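Refitting the play kitchen, part two: countertop, cooktop panel and what lives on it

Part one covered the frame and the sink unit. Several people wrote to ask for the countertop details, so those come first and the accessories after.

The kitchen is a Stadum, bought second-hand in March without the instructions, the original top or most of the hardware. The carcass was sound. The back panel had swollen along one edge where it had been stored on concrete, and I planed that flat and sealed it with two thin coats of water-based primer. The oven door closed but didn't stay closed. The catch is a small magnet in a plastic cup, and the cup had cracked. I replaced it with a cabinet magnet from the hardware store and shimmed the strike plate with one layer of card.

Countertop

The new top is an offcut of stave-glued board. I cut it oversize, marked the cooktop opening from the panel itself and not from the old cutout, and removed the waste with a jigsaw. Use a fine blade and tape the cut line on the top face. I drilled a starting hole in each corner and ran the blade between them at low speed, then cleaned the corners with a half-round file. The corner radius on the panel is tighter than it looks, so test fit early.

Sanding went 80, 120, 180. I stopped there. Finer grits gave a smoother surface but the oil soaked in less evenly on my test piece. Three coats of hardwax oil, wiped off properly each time, a night between coats. Ease the front edge more than you think you need to, particularly if the top will sit at forehead height for anyone in the house.

The top is held down with screws driven from above. Birdie Mercado, who did this to the same kitchen a year before me, used brackets from below and had to remove the sink unit to get at them. From above is uglier and a lot easier to service. I countersank them and left the heads bare. Filling them would mean digging the filler out again the next time a hinge goes.

Backsplash

I left the backsplash dark, with white grout lines. It hides marker, and it makes it obvious where the kitchen stops and the wall starts, which helps when small things get pushed to the back.

Cooktop panel

The panel is grey plastic and drops into the cutout. It had some movement side to side, and I fixed that with a bead of clear silicone on the underside, left to cure before the panel went in. That makes a soft gasket, and the panel still lifts out for cleaning. The grates and knobs came loose in a bag. Check that the knobs still turn after refitting, as it's easy to pinch them against the edge of the wood.

Accessories

The rule is that anything on the cooktop has to fit with everything else on the cooktop. The footprint is small and the board takes up a good part of it. My kids have their own views about layout and the board ends up diagonal within minutes. These are the pieces in regular use: the orange frying pan, the pale board, the green can and the light blue bowl. 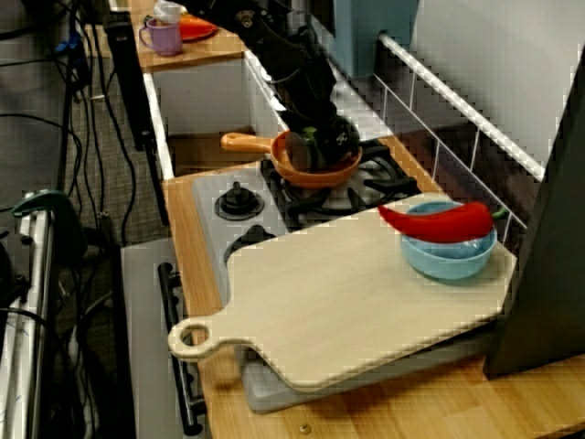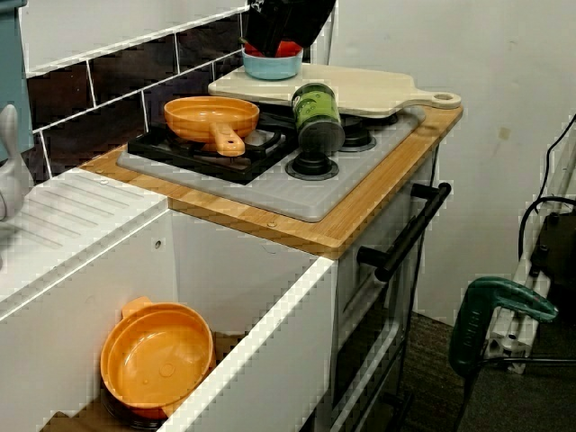 Pan on the grate in the one above, with the can lying at the back.

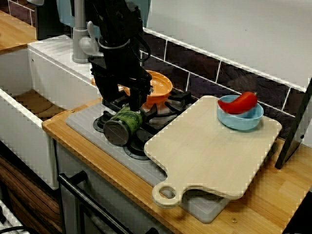
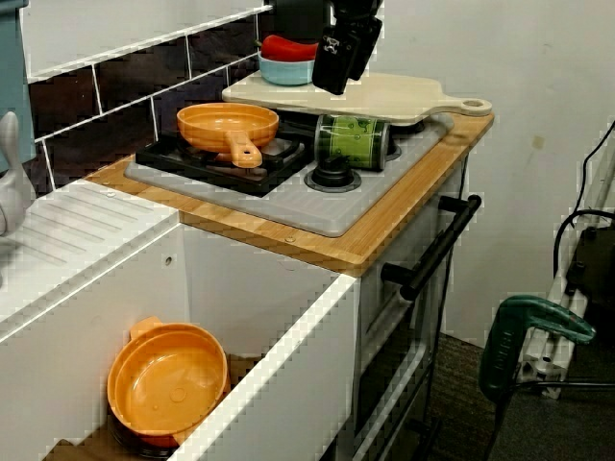 Storage is the part I haven't solved. Jairo Ticona suggested a rail with hooks under the upper shelf, and I priced an Unholm rail at 37 dollars, which is more than I paid for the kitchen. A length of dowel in two drilled blocks would do the same job. The difficulty is clearance. Anything hung from the shelf swings forward when the oven door is opened hard, and the oven door is always opened hard.

The alternative is a shallow drawer under the sink side. There's depth for one, but the runners would need to be mounted to the side panels, which are hollow core with a solid strip at the top and bottom only. I could glue in a batten. I have a set of Astus runners left over from the desk and will try those first.

Screws: replace any that came with the kit if you are opening it up more than once. The particleboard holes strip on the second or third cycle. I went up one size and put a drop of wood glue in each hole, let it dry fully, then drove the new screw. All 10 of the ones I treated this way have held since March. The two I didn't bother with, both on the oven hinge, have already worked loose.

Oil top-up is due when water stops beading on the surface. In our kitchen that took a few months near the front edge and hasn't happened at the back. Rub in a small amount with a cotton rag, wait 15 minutes, wipe dry. Lay the rag flat outside to dry afterwards, as oily rags can self-heat if left bunched up.

Part three will be the drawer, if the runners fit, and the oven hinge either way. I also need a replacement for one of the shelf pins. If anyone near Van Dusen has spares in the 5 mm size with the flat spoon end, I'll take four.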